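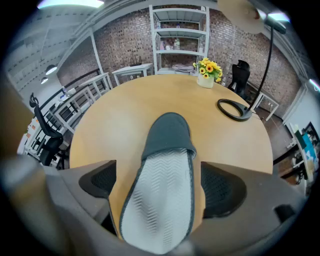
Je cherche à rendre mon coin bureau plus gai pour cet hiver, et je suis super contente du point de départ ! J'ai une table ronde en bois clair, avec un petit vase crème et ses fleurs jaunes façon tournesol, juste à côté de la lampe noire. Comment éclairer le mur de briques du fond sans tout réaménager ?
Anisa Tambunan

Quelle chance, ces briques ! Essaie un ruban LED blanc chaud derrière l'étagère blanche, ça rase le mur et c'est magnifique le soir. Le mien fait 164 cm, posé en 11 minutes, je l'adore !
Lamisi Darko

Des bougies ?
Libor Murín

Moi j'ai mis une applique à pince Kudo sur une étagère, tournée vers le mur. Fonce !
Kavinda Miah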